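Folding for small closets - notes for the Friday talk, Forbridge library

1. Hello and warm-up

Welcome everyone, say where the coat hooks are. Ask who has a T-shirt drawer that won't close. (Hands will go up, mine too!)

I moved from Pemport to Mirnmont with 14 T-shirts and one shallow drawer, and that drawer is how I fell in love with folding.

2. The long fold

Sides in first, sleeves tucked behind, so you get a tall strip. Let people look at the mint green one for a bit before talking.

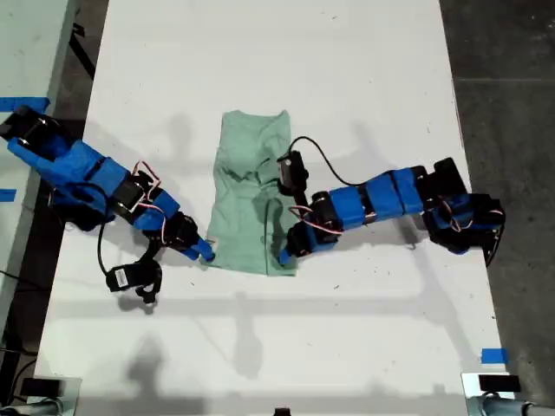
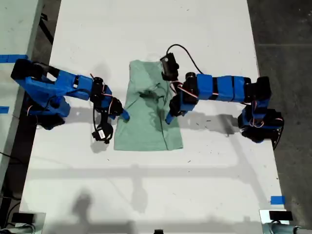
Point out the soft creases up toward the middle and the uneven edges. I love this stage - it's a bit rumpled and it's still a perfectly good long fold. Smooth from the middle out with a flat hand, then go on.

3. From strip to packet

Do this one live, slowly, with the gray shirt from my bag. Hem up toward the collar in 3 folds, then stand it on its edge. If it flops, fold it again a little tighter. Pass it around!

4. Everyone folds

Hand out shirts, two people to a table. Walk around. Thick cotton needs a looser fold, so help the sweatshirt people first.

Questions until 4, then tables back against the wall.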